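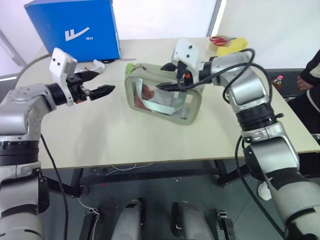

*透明袋，灰绿色布边*

# 给酒类小品牌取名之前，自己做一次商标检索

更新于2023年3月30日

我在一家很小的工作室里做果味利口酒，品牌的名字叫 Gelomdale。取这个名字以前，我用过另一个名字，标签已经印好，后来才发现第三十三类里有人注册了很接近的商标。标签只好全部不用。所以我把后来学会的检索步骤写在这里，给和我情况相似的人参考。

我先说明两件事。第一，我没有律师资格，下面写的是一个普通申请人的做法，它可以帮助您在早期排除明显有问题的名字，但不能代替代理机构的意见。第二，中文是我后来学的语言，有些法律用语我可能说得比较笨，请以《商标法》和官方文件的原文为准。

本文只讲中国大陆的检索。如果您打算出口，每一个目的地都要另外查，规则也不一样。

## 开始以前要准备的东西

- 一份候选名字的清单，最好有几个备用的
- 每个名字的中文写法、外文写法、拼音
- 您现在卖什么，以及以后可能卖什么，用普通的话写下来
- 一个电子表格
- 最新版本的《类似商品和服务区分表》，可以在官方网站查阅

请您不要在准备阶段就找人画标志。名字还没有查过，标志画得再好看也可能要重来。我见过有的人因为已经付了设计费，看到近似的结果也不愿意相信，总是想找理由说“其实不太像”。

候选名字也不要只准备一个。我当时手上有 Gelomdale 和 Istenden 两个，另外还有几个中文名字。清单长一点，放弃的时候心里会轻松很多。

## 第一步：确定商品属于哪一类

酒类商品的分类，刚开始很容易弄错。主要的情况是这样：

| 商品或服务 | 通常所在的类别 |
|---|---|
| 白酒、葡萄酒、利口酒、烈酒 | 第三十三类 |
| 啤酒、无酒精饮料、做饮料用的糖浆 | 第三十二类 |
| 酒吧、餐馆 | 第四十三类 |
| 广告、替他人推销 | 第三十五类 |
| 玻璃杯、开瓶器 | 第二十一类 |

啤酒和其他的酒不在同一类，这一点让我吃惊。如果您现在做的是金酒，以后想出一款用同一个名字的无酒精汽水，那么第三十二类也应该一起查。

第三十五类经常被别人推荐给所有的申请人，理由是“卖东西都需要”。我的理解是，这个类别里的“替他人推销”，说的是为别人的销售提供服务。只卖自己生产的酒，和这项服务并不一样。要不要申请，最好先问清楚，不要因为一句推荐就付钱。

分类确定以后，还要看“类似群”。区分表把每一类的商品再分成小组，用四位数字的代码表示。同一个类似群里的商品，一般会被看作类似商品。不同的类似群里也有例外，表格下面的小字注释会写明哪一些商品之间交叉类似。这些注释请您认真读，我第一次就是跳过了它们。

把您需要的类别和类似群写在电子表格的第一页。后面每次检索，都从这一页取数据。

## 第二步：检查名字本身能不能注册

有一些名字，即使没有人用过，也很难注册。先排除它们，可以节省很多检索的时间。

**直接描述商品的名字。** 比如只说明原料、口味、质量或者用途的词。“梅子酒”三个字不能作为梅子酒的商标，因为别的厂家也需要这样称呼自己的商品。“醇香”“陈酿”这一类词的问题也差不多。

**容易让人误认的名字。** 酒里面没有蜂蜜，名字里却有“蜜”，审查员可能认为消费者会误解原料。产地也是一样。商品不是从某个地方来的，名字却让人觉得是从那里来的，这样有风险。

**地名。** 县级以上行政区划的地名，以及公众知道的外国地名，原则上不能作为商标，法律规定了几种例外。外国人在中国起名字，很喜欢用家乡的城市，请注意这一条。葡萄酒和烈酒还有地理标志的问题，标准更加严格。一个写在瓶子上只觉得好听的地名，可能正好是受保护的产区。

**国家名称、国旗、国际组织的名称和标志。** 包括近似的写法。

**有不良影响的词。** 对非母语的人来说，这一项最难判断。一个外文词翻译成中文以后，可能变成完全不同的意思，或者它的谐音不好听。我的办法是把名字写在纸上，请几位母语者大声读出来，然后问他们第一个想到什么。不要先告诉他们您希望他们想到什么。

还有一类是夸大的口号，例如“最好喝的”“第一”。有的人希望把口号也注册下来，印在瓶盖上。口号作为商标一般缺乏显著性，很难通过，而且这一类用语还可能碰到广告方面的规定。口号可以作为宣传的文字来考虑，和商标分开处理比较清楚。

## 第三步：在官方数据库里检索

进入国家知识产权局商标局的网站“中国商标网”，找到商标网上查询，选择近似查询。网站有时候比较慢，验证方式和页面的样子也会变，所以我不写每个按钮在哪里，只写查询的思路。

### 先查完全相同的

输入类别和名字，不加任何变化。如果在同一个类似群里有完全相同的有效注册，这个名字基本上可以放下了。

### 再查中文的变化

中文名字至少要查这几种：

1. 字的顺序颠倒。“山雾”和“雾山”要一起查。
2. 读音相同但字不同。输入拼音来查。
3. 字形很接近，例如只差一个偏旁。
4. 在前面或者后面加一个字，例如“老”“小”“庄”“坊”。
5. 繁体字。

加字这一种特别容易漏掉。“雾山”如果已经有人注册，您的“雾山坊”大概也很难得到保护，因为“坊”在酒类里面几乎不能帮助消费者区分来源。

### 外文的变化

外文名字不要只查完整的拼写。以 Gelomdale 为例，我是这样拆开查的：

- 完整的拼写
- 换掉一个字母，例如 Gelondale、Gilomdale
- 只查前面的部分 Gelom
- 只查后面的部分 dale
- 中间加空格的写法
- 可能的音译中文

最后一项很重要。消费者拿到一个外文名字，往往会自己给它起一个中文的叫法。如果那个叫法已经是别人的商标，以后会很麻烦。外文名字有意思的，还要查它翻译过来的中文词。

后面的部分 dale 很常见，查出来的结果很多，不需要害怕。很多不同的人都在使用的词尾，区分的作用比较弱，审查的时候更多会看整体。可是前面的部分如果几乎一样，就要小心。

### 图形

如果标志里有图形，要用图形要素编码来查。我自己做过一次，效果不好，一个山的形状可以编到好几个编码里面。这一部分我建议交给代理机构。如果预算很紧张，可以先申请纯文字的商标，文字注册以后使用起来也比较灵活。

## 第四步：整理结果

检索的结果不要只在屏幕上看，看过就会忘记。我用的表格有下面这些栏：

| 栏目 | 怎样填写 |
|---|---|
| 检索用的词 | 您输入的原文 |
| 查到的商标 | 按照注册的样子抄写 |
| 申请号 | 方便以后再打开 |
| 类别和类似群 | 写代码 |
| 状态 | 已注册、申请中、驳回、无效、期满 |
| 申请日期 | 用来判断谁在先 |
| 像不像 | 高、中、低 |
| 备注 | 自己的想法 |

Gelomdale 和它的各种变化，我一共记录了312条结果。去掉已经无效的和不在相关类似群里的，还有126条。然后我只看名字，把明显不像的去掉，留下40条仔细比较。最后真正让我担心的是2条，我把它们打印出来，带去问代理人。

这些数字对您没有参考的意义，名字不同，结果也会很不同。我写出来，是因为看到第一个数字的时候我很想放弃，觉得这样多的结果不可能看完。按照顺序去筛选，一个下午就可以做完。

关于“状态”这一栏，有几个地方需要注意。

“驳回”的商标，不要立刻当作安全。申请人可能正在做驳回复审，结果还没有出来。另外，请看看它是因为什么被驳回的。如果能找到引证商标，那个引证商标很可能也会挡住您。

“期满未续展”的也要看日期。注册商标期满以后还有一段宽展期，权利人可以在这段时间里补办续展。即使商标已经失效，在法律规定的期限内，相同或者近似的申请也可能不被核准。

## 第五步：判断近似

判断近似没有公式。我通常按下面的方法问自己。

**把两个名字分开看。** 不要并排放在一起比较。消费者在商店里，手上只有一瓶，另外一瓶在他的记忆里。先看别人的商标，去做一点别的事情，回来再看自己的，问问会不会混淆。

**读出来。** 在酒吧里点酒，周围很吵，名字是用嘴说的。两个名字写起来不同，读起来却很接近，对酒类来说是实际的问题。

**看开头。** 外文商标的开头部分，一般给人的印象更深。Istenden 和一个只改了结尾字母的词，多数人是分不清楚的。

**看中文读者会不会注意差别。** 这一点我作为外国人容易判断错误。我的母语使用字母，两个外文词里面差一个元音，我会觉得完全不同。但是审查的时候，要考虑中国相关公众的一般注意力。对很多不熟悉这种语言的人来说，那个元音几乎看不见。

**看对方是不是很有名。** 对方知名度越高，安全的距离就应该越大。有的驰名商标，在不相同也不类似的商品上也可能受到保护。所以请不要想着靠近一个大品牌的名字，再改一两个字母。除了注册不下来，还有可能被人起诉。

如果您不能决定是“中”还是“高”，请填“高”。

## 第六步：在数据库以外再查一次

商标数据库不能告诉您所有的事情。刚刚提交的申请，需要过一段时间才能在系统里查到，这段时间通常叫作“盲期”。任何人都没有办法完全消除盲期的风险，包括收费很贵的机构。如果有公司对您保证百分之百通过，请您多问几句。

还应该查这些地方：

- 主要的电商平台，直接搜索名字加上“酒”
- 搜索引擎，中文和外文分开查
- 企业信用信息公示系统，看有没有同名的企业字号
- 社交平台上酒吧和小酒厂的账号
- 域名

有的品牌没有注册，但是已经使用了很久，并且有一定影响。法律不允许用不正当的手段抢先注册这样的商标。就算您完全不知道它，以后也可能要花时间去解释。提前知道总是比较好。

瓶子的形状和标签的图案，还可能涉及外观设计专利和著作权。我的做法是要求供应商写明图案的来源。我们的标签由 Salameh 设计室完成，合同里写了著作权归哪一方，也写了字体的授权范围。字体这一项请不要忘记，免费下载的字体不一定可以用在商品上。

## 第七步：决定以后，尽快申请

中国大陆主要采用申请在先的原则，先使用的人不一定就能得到注册。检索做完以后等很久才申请，检索的价值就会慢慢减少。我去年11月做过一次检索，中间因为别的工作停了下来，后来重新查，表格里已经多了几条新的申请。

申请时需要决定的事情：

**文字和图形分开还是合在一起。** 合在一起费用比较少，但是其中一部分有问题，整个申请可能都会被驳回。分开申请比较贵，也比较稳。

**中文和外文分开还是合在一起。** 道理相同。另外，以后使用的时候应该和注册的样子保持一致。您注册的是中外文上下排列，瓶子上却只印外文，将来证明使用可能会有困难。

**颜色。** 多数小品牌会提交黑白的图样，没有特别指定颜色，以后换包装比较自由。

**商品项目。** 请使用区分表里的标准名称。自己写的名称可能会收到补正通知，会延长时间。官方费用按类别计算，每一类里面有基本的项目数量，超过的部分要另外付费，具体金额请看当时的收费标准。

**申请人。** 用个人的名义、个体工商户的名义或者公司的名义，后面的手续不一样。没有中国住所的外国人和外国企业，需要委托依法设立的商标代理机构办理。我遇到过有的朋友先用合伙人的名义申请，后来合作结束，转让的事情谈了很长时间。

## 注册以前怎样使用标志

申请正在审查的时候，不能在名字旁边标 ®。这个符号只能用于已经注册的商标，没有注册就使用属于冒充注册商标。写 TM 的人很多，它表示使用者把这个标志当作商标，但不代表已经取得注册。

一次印太多标签也是冒险的事。审查结果出来以前，我每次只印当批需要的数量，单价高一点，我可以接受。

## 保存使用证据

注册成功以后，还有一件长期的工作。如果注册商标连续三年没有使用，也没有正当的理由，任何单位或者个人都可以申请撤销它。小工作室的生产不稳定，有的酒只在某个季节做，所以证据要平时就收集。

可以保存的材料：

- 带有商标和日期的销售合同
- 和合同能够对应的发票
- 印标签的订单和付款记录
- 展会的摊位合同和现场照片
- 电商后台的订单记录
- 广告发布的合同和样张

单独的一张产品照片作用很小，因为看不出是什么时候、在哪里销售的。我把每一批酒的合同、发票和标签样张放在同一个文件夹，文件夹的名字写批号。发票上的商品名称也请写上品牌，不要只写“酒”。

## 我犯过的错误

- 只查了中文，没有查拼音。
- 把第三十二类忘记了，后来补查的时候发现一条很接近的。
- 检索结果没有写查询日期，过了几个月，不知道哪些是旧的。
- 把候选名字发在公开的社交账号上，请大家投票。名字还没有申请，这样做很不谨慎。
- 给代理机构发材料时没有写清楚“利口酒”，对方按照无酒精饮料准备了初稿。幸好提交以前我逐项核对了。

## 什么时候应该找专业的人

出现下面的情况，我建议不要自己决定：

- 表格里有“高”，而您仍然很想用这个名字
- 收到驳回通知书，想要复审。复审的期限很短，收到以后请先看日期
- 有人对您的初步审定公告提出异议
- 收到律师函
- 名字里有地名、人名或者葡萄品种
- 准备在国外申请，想使用优先权

去咨询的时候，请带上第四步的表格。我第一次去没有表格，一半的时间都在解释我做什么酒。第二次有了表格，代理人直接翻到填“高”的几行，问我 Gelomdale 的中文名字定下来没有。那时还没有定，我们就从音译的那几条开始谈。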